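Psarras Desk Power Set: README

Contents and conventions for the Psarras collection of tabletop episodes on extension leads, multi-socket adapters and the small clutter that gathers around them.

Scope

The set covers one household and office job: sorting out the power corner of a desk. An episode starts with a lead, one or more adapters and a few unrelated small items in a heap. It ends when the lead is clear along its length, the adapters are set apart and the loose items are to one side. Nothing in the set is connected to the mains at any point, and no episode includes plugging in or switching on.

Version 2 replaces the February release. The file layout is unchanged. The object list has been rewritten and the cord labels are new.

Size

Episodes: 3980
Layouts: 200
Episodes per layout: almost 20, after removals
Held-out episodes: 200, drawn from layouts that do not occur in the main part
Sites: Jitcombe and Palville

The held-out part was fixed before the main part was cleaned. Please do not merge the two.

Objects

Object names are by type and colour only. Makers' names are not recorded, and two objects of the same type and colour share a name.

power_strip: a long lead body with a row of sockets. The cord is labelled separately.
adapter_multi: any block or cube with more than one socket.
adapter_single: a plug-shaped piece with one socket or none visible.
cord: any length of flexible cable belonging to the objects on the table.
block: a solid coloured piece with no electrical purpose.
small_other: anything under the size of a matchbox that fits none of the above.

Where the type could not be settled from the picture, the label is small_other with the colour added. Do not read anything further into it. Several items that look like plugs are labelled this way because the pins were never in view.

Layouts

Each layout is a starting arrangement. Layouts are grouped by how the cord lies, as this affects the order of work more than the number of objects does.

Group A, cord straight or nearly so. The strip can be lifted at once.

Group B, cord passing under the strip only. One end of the strip has to be raised before the cord can be drawn out.

Group C, cord both over and under. The top crossing is cleared first. A typical case has the dark green strip lying nearly upright to the viewer, a yellow block over part of its upper end and the white multi-socket adapter on its right, with the thin black cord crossing the adapter and curling beneath the strip's lower end. The green cube to the left of the strip is a block under the list above.

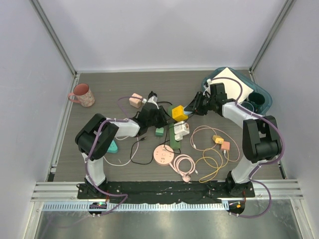 Order of work

1. Take away blocks and small items resting on or against the strip.
2. Clear any cord lying across an adapter.
3. Move the adapters away from the strip, largest first.
4. Free the cord from beneath the strip.
5. Lay the cord in a single open loop beside the strip. Tight coils are not used.
6. Straighten the strip.

Steps 3 and 4 may be swapped in groups A and B. In group C the order stands. Episodes in which it was not kept are marked order_broken and remain in the set.

Labels

Every episode has a text file with the same stem as its video. It holds the layout number, the group, the object list and a line for each step reached. A step is marked done, partly or missed.

"Done" for step 5 means that the cord touches neither the strip nor an adapter and crosses itself no more than once. "Partly" means one of these is true. There is no finer scale. We tried one in version 1 and the labellers at the two sites disagreed too often for it to be of use.

Colour words are limited to black, white, grey, red, orange, yellow, green, blue, pink, purple and brown, with "light" or "dark" in front where needed. Peach shades go under light pink.

Known faults

The white adapters and the white single plugs are confused in a number of group B files, mostly where a cord covers the sockets.

Cord ends are often hidden. The label gives the visible part only, so one cord may appear as two segments. Segments are not joined up across a hidden stretch.

Light blue small items are missing from the object lists of layouts added late at Palville. They will be put back in the next version.

Files

episodes/ holds the videos, in folders of up to 1000
labels/ holds the text files, in matching folders
layouts/ has one still and one object list per layout
heldout/ follows the same structure as the above

Use

The set is suited to work on cord handling, clearing order and naming of everyday electrical items. It is a poor basis for anything to do with electrical safety: the condition of leads and plugs was not checked or recorded, and socket standards are mixed.

Corrections should quote the layout number and the file stem. Changes to colour names are grouped and made once per version.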